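Siner étend sa consigne de vrac aux bureaux de Ronurbridge

Publié le 2024-10-21 | Rubrique : Aménagement et équipement

Siner applique depuis ce lundi une nouvelle consigne de rangement des denrées sèches dans ses locaux de Ronurbridge. Le texte, rédigé par le service des moyens généraux, remplace les sachets ouverts par des bocaux en verre transparent à couvercle rigide, posés à même les plans de travail. Il concerne les coins repas, les salles de réunion et les bureaux partagés, soit 90 postes au total.

Les fruits à coque sont les premiers visés. La consigne admet les noix entières en coque, sans limite de calibre, à condition que le remplissage laisse un espace libre sous le couvercle. Les couvercles en bois emboîtés dans le col sont acceptés au même titre que les modèles à joint. Les contenants opaques sont exclus pour le vrac, le contrôle du niveau et de l'état des produits devant se faire sans ouverture.
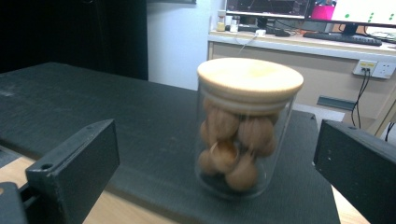

Le marché a été attribué en juillet à Kneževič pour la fourniture des bocaux. Le premier lot comprend 514 unités réparties en 4 contenances. Une seconde livraison, d'environ 232 unités, est prévue pour les étages qui n'ont pas encore été équipés. Les couvercles sont commandés séparément et peuvent être remplacés à l'unité.

Le volet mobilier est traité dans une annexe. Les plateaux à décor bois clair doivent rester dégagés en fin de journée, bocaux compris, afin de permettre le nettoyage de toute la surface. L'entretien se fait au chiffon microfibre humide, dans le sens du fil, suivi d'un essuyage à sec. Les produits abrasifs et les solvants sont proscrits. Sur les surfaces sombres et mates, la consigne prévoit un simple dépoussiérage avant la pose des bocaux.

« Le verre se pose, il ne se traîne pas. La plupart des rayures relevées sur les plateaux viennent de contenants déplacés sans être soulevés », précise Isabelle Pelletier, responsable des moyens généraux du site.
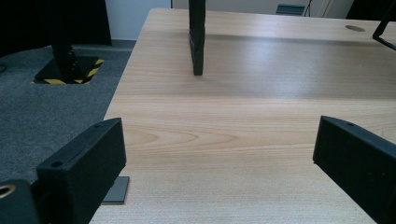

Plateau de bureau à décor bois clair, veinage apparent.

Le suivi de l'état des surfaces est confié à Fostus, déjà titulaire du contrat de nettoyage. Les relevés seront effectués étage par étage, hors des heures d'occupation. Les demandes de bocaux supplémentaires sont à adresser au guichet des moyens généraux, avec mention de l'étage et de la contenance souhaitée.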